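How Does a Song Get Onto an Album?

Have you ever played the same song over and over until somebody in the next room begged you to stop? Then you already know what a good song can do! But how does it get from one person's head into your ears — and why do bands put a whole bunch of songs together and call it an album?

It usually starts small. Somebody hums a tune in the bath, or bangs out a beat on the kitchen table (to the great annoyance of the cat). They play it to the rest of the band, and everybody adds a bit. Take Nonetti, a band from the town of Gronbridge. For their second album they saved 937 little scraps of music, and most of those were only a few seconds long!

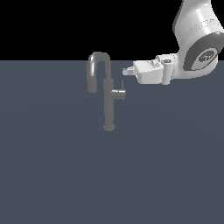
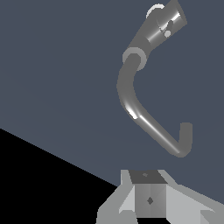
Reading time: 5 minutes

Next comes the studio, a quiet room with thick walls so that passing trucks don't end up in the song. The drums are often recorded first, then the bass, then the guitars and the singing. Each part is called a track, and a person called a mixer decides how loud each one should be, a bit like deciding how much cheese goes on a pizza.

After that the band picks a running order, meaning which song goes first, second, third and so on. The opening song is often a lively one, and the slow, dreamy ones may wait until later. At Tenberg Studio, where Nonetti recorded, they wrote the titles on cards and shuffled them across the floor for nearly a whole afternoon.

Last of all, the album is sent out into the world. Nonetti made 300 copies on vinyl, those big black discs your grandparents may still have on a shelf, and put the songs online too. Why not ask a grown-up which album they loved when they were your age, and listen to it together from beginning to end?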